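Inicio Catálogo Puestos de trabajo Guías Soporte Contacto

Puesto de teleoperación manual Zuseo: normas de uso y buenas prácticas

Llevo ya una buena temporada vendiendo y montando puestos Zuseo, y casi todas las preguntas que me llegan al correo van de lo mismo: «¿qué tengo que poner por escrito para que mi gente trabaje bien con esto?». Así que he ido ampliando la ficha del producto hasta convertirla en una especie de reglamento de andar por casa. Copiadlo, tachad lo que no os sirva y colgadlo en la pared.

Qué incluye el puesto

El Zuseo básico lleva mesa, estructura, dos pinzas de mano con su cableado y la caja de conexiones Cevodbridge. Las almohadillas de los dedos van aparte (las de Stestelia son las que uso yo, aunque cualquiera blandita y fácil de despegar os vale). El software no entra en el precio, cada taller tiene el suyo y yo ahí no me meto.

Antes de encender nada

Lo primero, los cables. Cada pinza debe tener el suyo saliendo por su lado de la mesa, sin cruzarse por delante de la persona y con holgura suficiente para llegar a la otra punta del tablero sin tirones. Parece una tontería, pero el tirón es la avería número uno que me mandan a reparar, ¡con diferencia! Y lo que quede por el suelo, recogido y pegado a la estructura, fuera de donde uno pisa al levantarse.

Las mangas también cuentan. Largas sí, pero ajustadas a la muñeca, y nada de pulseras ni relojes gordos. En mi taller los relojes se quedan en un cajón y ya nadie protesta (bueno, casi nadie).
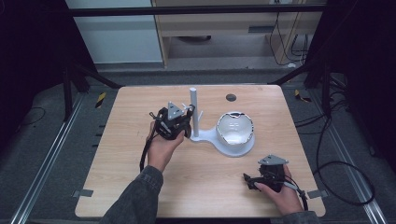
Lo segundo es el estado de las piezas. La norma de la casa es muy simple: todo lo que tenga un borde roto o que corte se trata como material cortante, aunque sea justo lo que se quiere practicar. Se coloca con guantes antes de coger las pinzas, se retira con guantes al acabar y durante el ejercicio las manos se quedan en la empuñadura. Si algo se cae, se sueltan las dos pinzas, se para la grabación y entonces se recoge. Lo de cazarlo al vuelo está prohibidísimo, y ya sé que el cuerpo lo pide.

Durante el trabajo

Una persona por puesto. Si hay alguien enseñando, se queda detrás y habla, no mete la mano. Esto lo aprendí de Fengying Cheng, que montó con nosotros la sala grande en febrero y tenía la costumbre de pintar una raya en el suelo para los mirones. Yo me reía, y ahora vendo la cinta con el puesto.

Las tandas, de 12 minutos como mucho, y cada 60 un descanso de verdad, de los de levantarse e irse a por agua. La pinza pesa poco al principio, pero el antebrazo lo nota a media mañana, y con el antebrazo cansado se empieza a apretar de más. Se ve enseguida en los registros: movimientos cortos, nerviosos, con mucha corrección al final.

Otra cosa que repito mucho: al acercarse a un objeto, los dedos se abren con tiempo. Nada de llegar cerrado y abrir encima. Queda margen por los dos lados, se entra centrado y, si no se ve claro, se retrocede y se vuelve a entrar. En tapas, roscas y cosas redondas esto se agradece una barbaridad, porque un dedo que toca antes que el otro empuja la pieza y te la manda a paseo. 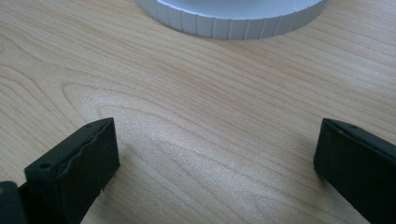 Aproximación con los dedos abiertos, sin tocar la pieza.

Mantenimiento

Los dedos se miran al empezar el turno. Buscad pelusa, polvillo y, sobre todo, bordes levantados en la almohadilla. Un paño seco de microfibra basta; el alcohol lo dejaría para el tablero y con mucha moderación, que el acabado de madera se pone mate a corros y luego me llamáis. Los tornillos de los dedos, apriete a mano y sin fijador.

Yo cambio las almohadillas cada 1000 agarres. ¿Se puede estirar más? Se puede, y hay clientes que lo hacen, pero entonces la pinza empieza a resbalar en superficies lisas y la gente compensa apretando. Vienen en hoja troquelada y se ponen en un momento.

Los brazos Jiang que algunos conectáis después al mismo puesto tienen su propio manual y sus propias reglas, bastante más serias que estas. Por favor, no uséis esta página para un brazo con motores. Para eso hace falta una evaluación de riesgos del puesto completo, firmada por quien corresponda en vuestra empresa, y un paro de emergencia que alguien haya probado esa misma semana.

Qué apuntar en el registro

Con una hoja por puesto me apaño: quién ha trabajado, a qué hora empieza y acaba cada tanda, qué piezas había en la mesa, si algo se ha caído o roto y cuándo se cambiaron las almohadillas. Si hay un incidente con corte, aunque sea una rozadura, se apunta igual y se enseña al responsable antes de seguir.

Plazos y pedidos

El puesto básico se sirve desmontado y el montaje lo hago yo si estáis cerca; si no, os mando las instrucciones y lo vamos viendo por teléfono. Las almohadillas y los cables de repuesto los tengo siempre en estantería. Para salas de varios puestos, escribidme antes con un plano, aunque sea a boli.

Texto revisado el 25 de noviembre de 2019.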